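Cell 2 gripper service, Irnow shop - photo gallery

Quick one this time. Finally did the fingers on the Noltier cell. Two arms, left one gets most of the work so it gets most of the wear. Service is every 400 hours on our sheet, we were over. Pads cleaned, pivots checked, screws snugged up, then a few easy picks to see how she grips. Full write-up when I get a minute (don't hold your breath).

Fingers open wide on a bundled power cord, cable tie between the pads. Look at the cross-hatch on the tips - that's where the grime packs in. Dry nylon brush only, no solvent. Screw heads got a look with a flashlight first, then the driver.
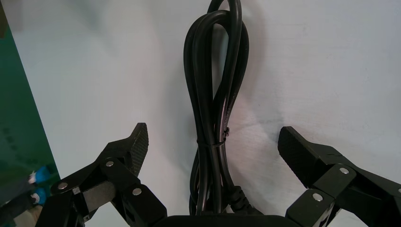 Seok wrote in to ask why no threadlocker on the finger screws, and says theirs backed out twice on the same model until they put a drop of the blue stuff on. Fair point. We've been going without so the links come apart easy, but will try it on one finger and see. Seok also says to mark the heads with a paint pen so you can spot a loose one from across the room. Doing that for sure.

Other stuff from the same service:

- Pivots: wiggle each joint by hand with the power off. Any play you can feel, write it down wich joint.
- Pads: swap both even if only one looks worn. Ours are Dilix spares, 2 sets left in the drawer, need to reorder.
- Re-zero the open position after the pads go back on. Forgot this last time and the thing closed crooked all morning.
- Cable on the arm: check the loop has slack at full reach.

Then on to the mouse. Good test part, smooth shell and a cord that likes to get in the way of the fingers. Start slow, low force, bump it up if it slips.
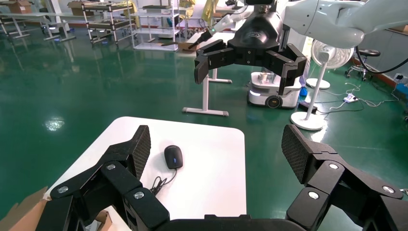
Left gripper open over the table, mouse between the fingers, second arm hanging behind.

More pics when the new pads come in. Right arm is next, probaly in May.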